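Bring Back the Long Table

By Marama Rakena
9/28/20

Every October when I was a kid, the people on our street in Bramden dragged their kitchen tables outside, pushed them end to end, and ate supper in the road. The tables never matched in height. If you sat at a seam, your plate tipped toward your neighbor, and your peas went with it. I loved it more than my birthday, more than the fair, more than the last day of school.

Bramden stopped doing it sometime in the nineties, and I have been grumbling about that ever since. So you can imagine how I felt when I moved to Kaltomden and found out that Kobzar Street still had one! I've been to 5 of them now and I want to make the case, as loudly as a newspaper column lets me, that every town should have a long table supper and that it should be paid for out of the same pot as the library and the swimming pool.

Start with the money, which is where people like to stop the conversation. The last supper on Kobzar Street fed 300 people and cost the town $800, mostly for the road closure and the extra trash pickup. Everybody brought their own food. Compare that with the $3,333 we spent on one new sign welcoming drivers to Kaltomden. It's a perfectly nice sign. I have yet to have a conversation with it.

And the conversations are the whole point. I've lived next door to the same man for six years, and I learned at the supper that he used to tune church organs. We had talked about gutters. We had talked about his hedge and my hedge. Then somebody put a dish of baked squash between us and he was off, telling me how a cold building changes the pitch of a pipe, and I got home two hours later than I'd planned (with somebody else's serving spoon in my bag, sorry).

I'm a great believer in cheap, cheerful tableware for this, too. Good china makes people nervous. Give them a plastic goblet in a silly color and they hold it up and toast the mailman. Color also helps you remember which one is yours, at least until dessert.

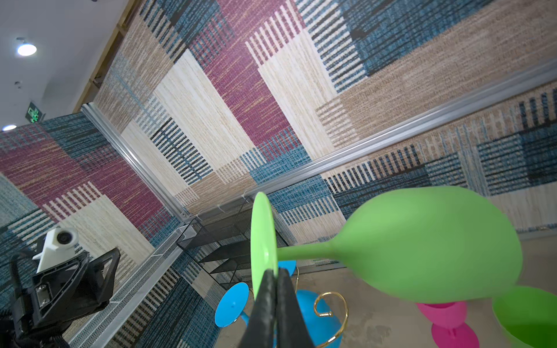 Plastic goblets in lime green, sky blue and other colors.

Now, I know the objections, having heard them all at the town meeting. The noise goes on late. The street is closed and people have to park over by the school. Some residents don't want to eat with their neighbors, and that's fair enough, they should be left in peace with their curtains drawn. But a closed street for one evening is a small thing to ask. We close streets for bike races and for repairing pipes, and I've never once been handed a slice of plum cake by a pipe crew.

The allergy question is a better one, and Jaltby has a good answer to it. They run their supper with a card in front of every dish, written by the cook, listing what went in. It's slow and a bit fussy and it works beautifully. You also end up reading the cards for fun. I copied down a bean salad from one and have made it most weeks since.

What I'd like is for the town to pick a second street this year, maybe one of the newer ones up the hill, where the houses face away from each other and people come and go by the garage. They'd need folding tables, and someone to knock on doors, and I will gladly be the one who knocks. I have a loud voice and comfortable shoes. If you live up there and see me coming, please start thinking about what you can cook for twelve.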